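Cleaning Dust Out of a Computer Before Winter

Most home computers never get opened until they start making noise. September is a good time to do it. The windows have been open all summer, pollen and pet hair have gone wherever the fans pulled them, and the heat hasn't come on yet. Allow an hour for a desktop tower the first time, less after that.

What you need

A can of compressed air or a small electric blower. A soft paintbrush, one inch wide, kept only for this. A Phillips screwdriver. Cotton swabs. Rubbing alcohol. A muffin tin or egg carton for the screws. Masking tape and a pen.

Skip the vacuum cleaner for the inside. The plastic nozzle builds up static, and it will swallow a loose screw before you hear it rattle. Use it on the floor when you're done.

Where to work

A garage bench or a covered porch is better than the kitchen. You want light, a flat surface, and somewhere for the dust to go that isn't the toaster. Shut the machine down, unplug it, then hold the power button for 10 seconds. Touch bare metal on the case before you reach for anything inside, and again each time you come back to the bench.

Take a picture of the cables at the back, or put a bit of tape on each one and number it.

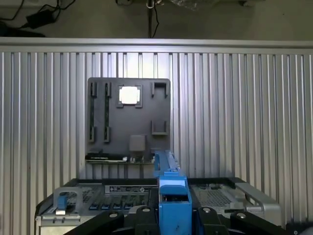 Handle with a blue release tab on a server chassis.

If you picked up a used office server for storing family files, look for latches and tabs before you get the screwdriver out. Many covers and trays on these machines come off without tools. Press the release all the way before you pull. If something won't move with light pressure, there is another catch you haven't found, so stop and look along both sides.

Noura Matar in Urnville wrote in about a small office machine that shut itself off every afternoon. She had wiped the outside every week. The front grille was packed with felt from the carpet it stood on, and she got it out with a dry toothbrush. She now keeps it on a shelf 16 inches off the floor.

Getting the dust out

Lay a tower on its side with the open side up. Start with the brush and loosen whatever is sitting on the flat parts. Then use air, in short bursts, with the can upright. A tilted can spits cold liquid.

Hold each fan still with a finger or a swab while you blow on it. Letting it spin freely is hard on the bearings. Work from the top of the case toward the bottom, and do the power supply from the outside only. Never open the power supply itself.
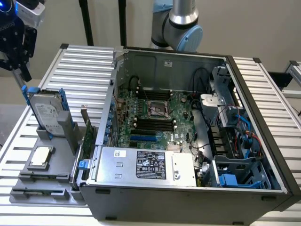 Desktop tower on its side with the panel off.

Leave the processor socket alone. The contacts are easy to bend and very hard to straighten, so no brush and no swab. Memory slots can have a light puff of air. If you took memory sticks out, line up the notch before you push, and press until the latches close.

Fan blades and the plastic grille can be wiped with a swab and a little alcohol. Let everything dry for 10 minutes – longer if the garage is damp – before the panel goes back on.

A reader's tip

Kevin Pacheco cuts up old nylon stockings and tapes a single layer over the outside of the intake grille. It catches most of the hair and peels off for washing. Check it once a month, as a clogged one is worse than none.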